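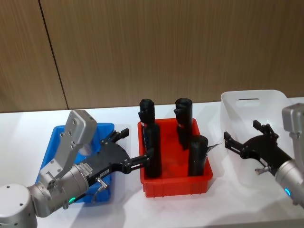
Blue, red and white bins side by side on the table.

Sorting a Shelf of Bottles with Three Bins

This method works for a bathroom cabinet, a garage shelf or the space under the sink. It uses three open plastic bins and a clear table. One bin holds what you have not looked at yet, one holds what you are keeping, and one holds what is leaving the shelf. A small cabinet takes less than an hour.

What you need

Three bins in different colors
A table you can wipe down
A damp cloth and a dry cloth
Masking tape and a marker
A trash bag

The colors matter more than the brand. If all the bins are the same color, you will put something in the wrong one by the second shelf. Two shallow bins and one taller one is a good mix. The bins sold as the Prulon stacking set are fine, and so are old ones from the kitchen.

Setting up

1. Wipe the table and let it dry. Put the bins in a row with the long sides close together, near enough to reach all of them without walking.

2. Choose the middle bin for things waiting to be sorted. We use red for this. Blue is for keeping and white is for leaving. Write it on tape if other people are helping.

3. Empty one shelf at a time into the red bin. Stand everything upright, tall items at the back and short ones in front. Bottles laid on their sides can leak, and the labels are harder to read.
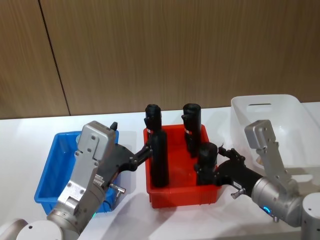
4. Pick up one item at a time, starting from the front. Lift it straight up so you don't tip its neighbors. Check three things: what it is, whether it has a date, and whether the cap closes. Dark containers that look alike should be checked one by one, even when you think they are duplicates.

5. Put the item in blue or white before you pick up the next. If you can't decide, return it to the back of the red bin. Each item gets 2 turns. After that it goes in the white bin.

6. Keep loose lids and caps with the things you are keeping until you have been through the whole shelf. Try them on the open containers at the end and get rid of any that fit nothing.
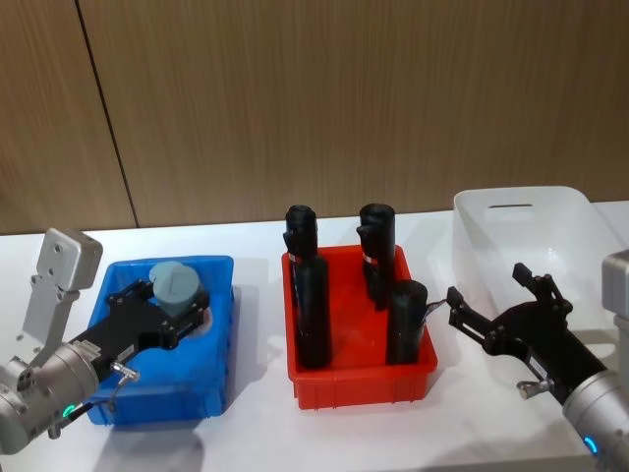
Putting things back

7. Wipe the empty shelf, then wipe the bottom of each item in the blue bin as you return it. Tall bottles go at the back. On a deep shelf, leave a gap wide enough for your hand.

8. Go through the white bin the same day. Sealed items you don't need can be offered to a neighbor. Paint, solvents and pesticides should not go down the drain or in with household trash. Check your town's rules for drop-off. Here in Eynon, we save them until the August collection.

9. Wash the bins and let them dry upside down before you stack them.

Comments (2)

garagegirl: Did the whole workbench this way. I used a cardboard box for the white bin and the bottom got soggy from an old cleaner. Use plastic.

Ernideck reader: Can you do this with only 2 bins? I tried with one to keep and one to toss and left the rest on the table. It worked but took longer.

Contact | © Covitz Home Pages | Back to top

We use cookies to remember your settings. By continuing to use this site you accept our cookie policy.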